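Furniture History and Materials, Week 2: Veneer and Its Bad Name
Handout prepared by Sofia Quintela 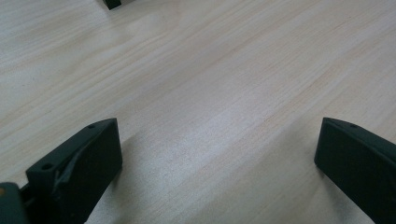 Veneer is older than most of the things people accuse it of ruining. Egyptian joiners were gluing thin sheets of fine timber over plain stuff more than three thousand years ago, and the owners, being dead, raised no objection. The trouble is that we now use the word as an insult, for manners as well as for sideboards. Before you join in, practise looking at grain. On the pale tabletop the lines are fine and close together and run on a diagonal, with creamy streaks alternating with slightly warmer ones. Write down what you see before you write down what you think it cost.

How the sheet is cut
Rotary cutting peels the log like an apple, giving a wide sheet with a wandering figure. Flat slicing goes straight through and gives the arches, or "cathedrals", that estate agents like. Quarter slicing gives straighter, narrower lines and wastes more of the log, so you pay for it twice. Saw-cut veneer is thicker, older in method and much loved by restorers, who can sand it without meeting the glue.

How the sheets are laid
Book matching: every second leaf is turned over, so neighbours mirror one another. The colour can shift slightly from leaf to leaf, depending on how the light strikes the turned face.
Slip matching: leaves are laid side by side without turning. Calmer, and harder to complain about.
Random matching: exactly what it sounds like, at a higher price if the catalogue calls it "rustic".

A note on Bettencourt
The reading for this week is the Bettencourt chapter, pages 2 to 11. He is sound on glue and dreadful on everything after 1900. Skip the footnote on moral decline unless you have a long tram ride.

For next week
Find one veneered piece at home or at work. Look for edge banding, repeated figure and the place where the grain fails to carry on around a corner. Bring a sketch and 300 words. Please don't pick at a lifting edge to check. Last October's group did, and the Dulonbridge library would like its desk back.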